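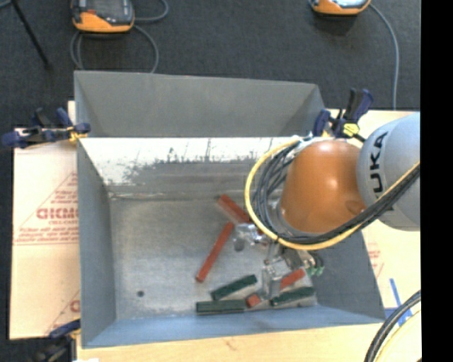 10 Jun 2025

In by eight and the cell was already warm. I checked the clamps on the bin before starting, as it crept towards the back last week and we had to throw out most of an afternoon. They were tight enough.

We are picking red and green blocks for Skivora at the moment. Every try gets saved, good or bad, and the learning runs happen overnight at Mirkevholm. I tip the blocks in, let the arm have its go, mark the result, and stir them up again when it has emptied the bin or got stuck.

86 tries by the end of the day, 37 of them marked as failed. Most of the failures were blocks lying close to a wall, where the finger comes down too near the metal and the safety stop cuts in. Glare off the back wall may be part of it too. I tried the blinds half shut after lunch and could not tell any difference, so I wrote down the times and left it for others to look at.

Lost about 12 minutes to a cable that had worked itself round the wrong side of the joint. Put more tape on my list.

The Nosa set needs to be finished before November and we are behind on green blocks. Tomorrow I will start with those only, then go back to mixed piles. Home at six, feet sore, beans on toast.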